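Two Arms, One Cable, and Me in the Middle

So I've been back at Clirnine since last November, and the question I get most from family is still "but what do you DO all day?" The short version is that I hold a pair of handles and make two robot arms copy me. The long version is this post, and it's mostly about a cable.

We call the setup Emby. There are two arms, left and right, and when I move the handle in my left hand the left arm goes where I go, and the same on the right. Squeeze the trigger, the gripper closes. Everything I do gets saved by a program called Dzene, and later on all those saved tries go into the training, and with luck Emby starts doing the thing without me. I don't do that part. I do the squeezing.

I figured it would feel like a video game. It's much closer to trying to thread a needle wearing oven mitts, with a tiny delay on top. My first week I was so tense that my shoulders hurt on the bus back to Pralgate, and all I'd done was pick up foam blocks! The blocks are great, by the way. You can squash them and grab them crooked and they forgive you. I miss the blocks.

The cable, though. The job sounds like nothing. One gripper has an end, the other gripper comes over and takes hold too, and you finish with the cable stretched out between the two of them. You do this with your own hands every time you untangle a phone charger and you never think about it for a second. I had 400 good ones to record. I'm writing this with 14 left to go, which is why I'm in such a good mood.

What makes it hard (for me, anyway) is that a cable doesn't stay where you looked at it. I'd line up the left gripper beautifully, really slow, tongue sticking out, and then my right hand would drift a little while I concentrated on the left one and the whole cable would swing away. With my real fingers I'd just feel that it was gone. Emby's handles don't push back at me at all, so I only find out by looking, and half the time the gripper I'm looking at is hiding the exact thing I need to see.

Then there's the slack. Too much of it and the cable droops below the fingers and you close on air. Pull it tight and it slips out of the side you thought was safe. I spent a whole afternoon pulling too hard, over and over, and I knew I was doing it, and I kept doing it. Have you ever tried to stop yourself from saying "um"? Like that.

What finally helped was parking one arm. I bring the right one to a spot I like, let my right elbow sink into the chair arm and then I pretend that hand belongs to someone else. Only the left moves. Once the left has closed, I count one, two, and then I let both hands drift apart just until the cable straightens. It looks slow and kind of sleepy on playback, and I was embarrassed about that at first, but the slow ones have been the good ones. The fast tries where I felt like a genius had little jerks and corrections all through them, and those jerks get learned too. A robot that copies my nervous twitch is not what anybody ordered.

A few other things I've picked up, in no order:

Sit the same way every time. I switched chairs one morning and my next 8 tries were junk.

Don't fix a bad grab in the middle unless you've decided beforehand that you're recording fixes. We do record some of those on purpose, so Emby can see what to do when it's gone a bit wrong, but they get their own label in Dzene. Mixing them up by accident is a headache, and yes, I did it, and yes, I had to go back through a whole day and sort them by eye.

Start from a slightly different place each time. This is the one I argue with in my head. Once you find a start that works you want to live there forever! But then Emby only knows how to begin from your one favorite spot, so I nudge things. Cable a little higher, arm a little farther back.

Take breaks before you need them. I do 5 tries, put the handles down, shake my hands out, drink something. If I wait until I'm tired I've already recorded the tired ones.

Talk to it if it helps. I say "come here, come here, come here, gotcha" under my breath pretty much all day. There's no microphone. I asked.

The weird side effect is what it's done to me at home. I was putting a cord away last weekend and caught myself holding one end dead still and bringing the other hand in from the side, flat, like a gripper. I've also started noticing how much my thumbs do. They roll things! They just roll a cable a quarter turn to get a better hold and never ask permission. Emby's fingers open and they close and that's the whole menu, so any time I want the cable turned I have to plan it with the entire arm, like backing up a trailer.

I do like it, in case this sounds like one long complaint. There's a moment right when the two grippers come in close and I've quit thinking about which hand is which, and it really does feel like they're my hands out there on the table. It lasts a couple of seconds. Then I have to scratch my nose and it's gone.

Next up is supposed to be putting a plug into something, and I'm already dreading it. If any of you have driven a two-armed setup and have tricks for lining things up when your own gripper is in the way, please leave them in the comments, I'll try anything. 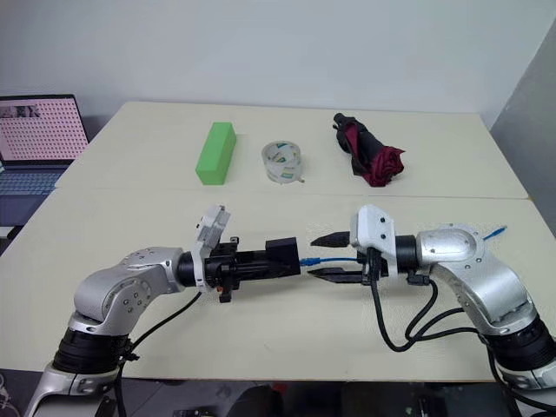

Comments

solderandtea wrote:
The parked arm thing is so right. I used to do this with a single arm and thought two would be easier, ha. For the plug, try coming in from higher than feels natural and tilting down late. You lose less of your view that way.

Anonymous wrote:
Is the blue one the cable you've been fighting with? It's so thin! I was picturing something like an extension cord this whole time.

gravelroad wrote:
Hope the red umbrella isn't next on the list. I can't fold mine with two perfectly good human hands.

solderandtea wrote:
@gravelroad I'd take the umbrella over finding the end of a roll of clear tape with grippers.

Anonymous wrote:
My daughter wants to know if you get to name the arms separately. She suggests Em and By.

Last updated: August 13, 2018

Contact | Copyright 2018, all rights reserved | Back to top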